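Tramow finance chief sets out terms of debt refinancing

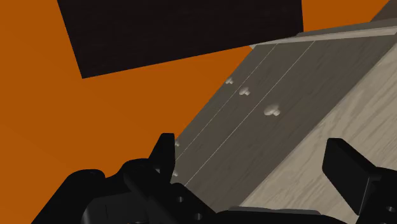
The regional ferry and freight operator Tramow expects to complete the refinancing of its 348 million pound debt by December, according to its chief financial officer, Hauwa Odukoya.

Odukoya said the existing facility, arranged with Kairys and two smaller lenders, carried a floating rate that had become "difficult to plan around". The replacement will be fixed for six years. Kutero, the leasing group, will take a separate charge over part of the fleet.

"The covenant is tested on net debt to earnings, twice a year," she said. "Under the old agreement it was quarterly, and fuel could move it a long way in three months – that was the main difficulty."

Asked whether the dividend would be kept, she said no decision had been made. Capital spending next year is set at 55 million pounds, most of it for engine overhauls at the Brombridge yard.

Fuel is hedged for the first half only. "We will add to that in stages. I would not want to fix the whole year at one price."

The company has also cut about 200 shore-based posts. Angelica Calimlim, who heads treasury, said the cost of this had been booked in full and would not affect the new covenant. "Lenders agreed to exclude it," she said. "Any further charge would count."

Odukoya declined to give the margin on the new loan. The terms will be included in the circular to shareholders.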